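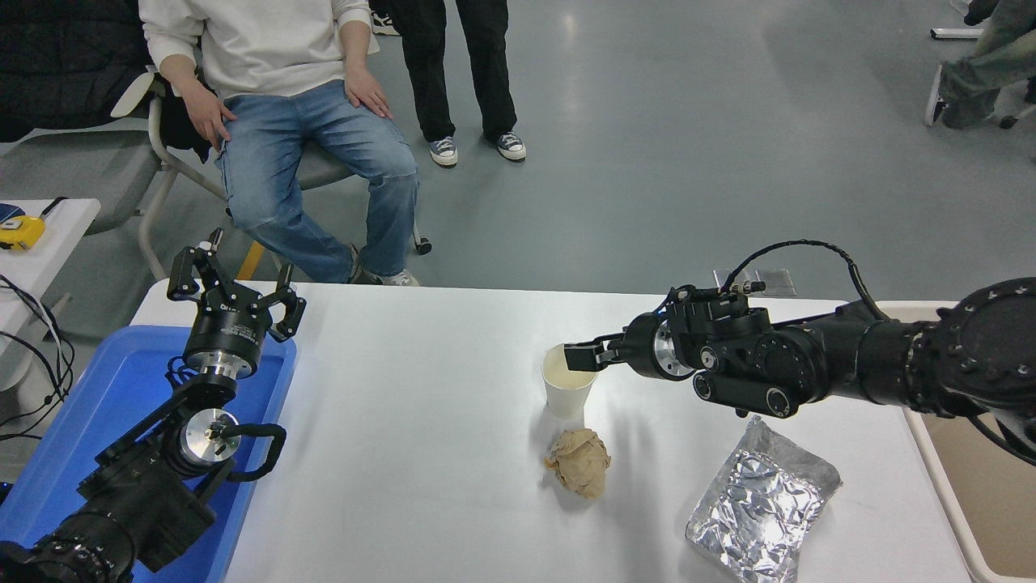 How do you write an obituary for someone who lived in a lot of places?

My father passed away in February at home, with my mother and my brother holding his hands, and I've been given the job of writing the obituary because I'm the one in the family who "writes," meaning I do the church newsletter. I have been at it for three evenings and I'm stuck on page two of something that should probably be half a page!

The trouble is that Dad moved so much. He was born in Dorkberg, went to school in Sodska, worked for years at the Donati mill and then retired to Flitalstead, and each of those towns has people who would want to know. Do I list every town? Every job? He also had a first marriage, a short one, long before my mother, and there is a daughter from it that we are on good terms with. My mother says to put everyone in. My aunt says to leave the first wife out and keep it dignified. The Flitalstead paper has quoted us $2,415 for what I have now, with his picture, and I nearly dropped the phone. Any advice from people who have done this would be so welcome.
Posted by newslettergal

maplestreet_nan
I'm so sorry about your dad. I wrote my husband's and then my mother's within a couple of years of each other, and I remember that feeling of trying to pack a whole man into a few paragraphs at the kitchen table.

What helped me was writing two of them. The long one had everything in it – the towns, the jobs, the bowling league, the dog he drove across two states to pick up – and that one went on the funeral home's website, where they didn't charge by the line. (Do ask yours, they don't all work the same way.) The short one went in the paper. It had his full name and age, the town where he died, where he was born, what he did for a living, the family, and the time and place of the service. At the bottom we put a line saying the full obituary was on the funeral home's site. Ours had started at $1,907 and came down to something we could live with.

For the towns, I would name the place he was born and the place he died for certain, and the others in one sentence. "He grew up in Sodska and worked for many years at the Donati mill" tells the folks in both places everything they need. If there is a small weekly paper in one of the old towns, call them up. Ours back home ran the short version at a much lower rate, and two of my mother's school friends came to the service on account of it.

About the daughter, please put her in with the other children, in order of age, with nothing to set her apart. I have seen feelings hurt over that and it lasts. The first wife is up to your mother, in my opinion. If she is living, it would be kind to let her know before it's printed, whichever way you go. You can always say "his children" and list the names and never get into who was married to whom.

And read it out loud to somebody before you send it. I had my own brother-in-law's name spelled wrong, and I've known him since high school.

Sending you a hug. Take another evening if you need one.

tbone_62
Papers charge by the line or by the inch so cut the adjectives. Leave out his street address and his exact birth date too, crooks read those. We skipped the photo for my uncle and saved a lot.

quiltsandcoffee
I agree with nearly all of what maplestreet_nan wrote, but I'd keep the photo if you can manage it. People who knew him at the mill may only have known him by a nickname, and the face is what stops them as they turn the page. You could put the nickname in after his first name as well, it's only one word.

One other thing, from when we lost my grandmother. We got so wrapped up in dates and places that there was hardly any of her in it, and my cousin added a single sentence at the last minute about how she sang to her tomato plants. Folks brought that up to us all through the visitation. So if your dad had something like that, I'd give up a town or a job to make room for it. Your mother will probably know right away what it should be – ask her over coffee and write down whatever she says first.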